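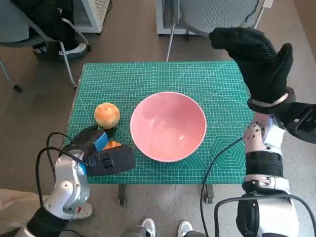 Les astuces au citron : ce que j'en garde et ce que j'ai jeté

Cela fait des années que je lis que le citron nettoie tout. La plaque, l'évier, la bouilloire, les joints, les vitres, le four et, selon une brochure trouvée dans ma boîte aux lettres, les baskets. J'ai fini par essayer moi-même, chez moi, avec mes casseroles et mon eau très calcaire. Les résultats sont plus maigres que promis.

La bouilloire

Ça marche, il faut le reconnaître. Le calcaire cède devant un acide, et le jus de citron en est un. Seulement, il faut deux ou trois citrons pressés pour une bouilloire vraiment entartrée, ce qui revient cher pour un produit qu'on vide dans l'évier. L'acide citrique en poudre fait le même travail. J'en mets une cuillère à soupe dans un litre d'eau, je chauffe, je laisse une demi-heure et je rince deux fois. Un paquet de 500 g me dure plus d'un an.

Ne le versez pas sur du marbre ni sur une pierre calcaire. La trace mate qui reste ne part plus au chiffon, et j'ai un rebord de fenêtre pour le prouver.

Le micro-ondes

On vous dira de faire chauffer un bol d'eau avec des rondelles. J'ai fait l'essai un mardi avec citron, puis la semaine suivante avec de l'eau seule, après la même sauce tomate. Aucune différence au moment d'essuyer. C'est la vapeur qui ramollit les projections. Les rondelles parfument la cuisine pendant dix minutes, si vous y tenez. Posez tout de même une cuillère en bois dans le bol, l'eau trop chauffée peut déborder d'un coup quand on la bouge.

Les planches à découper

Demi-citron et gros sel, frottez, laissez agir, rincez. L'odeur d'oignon diminue, je l'accorde. Quant à « désinfecter », je demande à voir. Après de la viande crue, je lave à l'eau très chaude et au liquide vaisselle et je fais sécher la planche debout. Raimonds Žukauskas, mon voisin de palier, ne jure que par son demi-citron pour sa planche à poisson. Je mange peu de poisson chez lui.

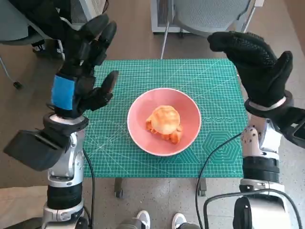
Les écorces dans le vinaigre

Voilà la recette que tout le monde recopie : remplir un bocal de pelures, couvrir de vinaigre blanc, attendre deux semaines, filtrer. On obtient du vinaigre qui sent l'orange, un peu. Il dégraisse comme du vinaigre, donc médiocrement. Sur une hotte grasse, mieux vaut de l'eau chaude et du savon noir. J'en prépare encore un bocal en décembre, quand les clémentines s'accumulent, et je l'utilise pour les robinets.

Trois précautions que les recettes oublient souvent :
filtrer très fin, sinon le pulvérisateur se bouche ;
ne jamais mélanger avec de l'eau de Javel, le gaz dégagé est toxique ;
jeter le bocal si des pelures qui dépassent du liquide ont moisi.

Le réfrigérateur

Une orange piquée de clous de girofle est censée absorber les odeurs. Elle n'absorbe rien, elle ajoute la sienne par-dessus. Pour un frigo qui sent mauvais, cherchez d'abord ce qui coule derrière le bac à légumes. Lavez les clayettes, débouchez la petite gouttière d'évacuation au fond avec un coton-tige. Le bicarbonate dans une soucoupe, je reste partagée.

Conserver les agrumes

Là, j'ai changé d'avis. Je les laissais dans une coupe parce que c'est joli, et la moitié du fond se ratatinait. Au bac à légumes, dans un sac fermé, mes citrons tiennent trois à quatre semaines. En coupe, une bonne semaine, moins si la pièce est chauffée. Il faut retirer tout de suite celui qui s'abîme, la moisissure passe au voisin très vite.

Un citron entamé se garde face coupée contre une soucoupe, au froid. Les boîtes en forme de citron ne font pas mieux.

Pour le zeste, prélevez-le avant de presser et congelez-le à plat. Aušra Navickas m'a écrit qu'elle congèle les fruits entiers et les râpe tels quels. J'ai essayé : c'est pratique, mais on râpe aussi du blanc, et le gâteau s'en ressent.

Le lave-vaisselle

Un demi-citron planté dans le panier du haut. Chez moi, verres identiques, et deux pépins dans le filtre. Vérifiez plutôt le niveau de sel régénérant et le réglage de dureté de l'eau, que personne dans ma famille n'avait touché depuis l'achat.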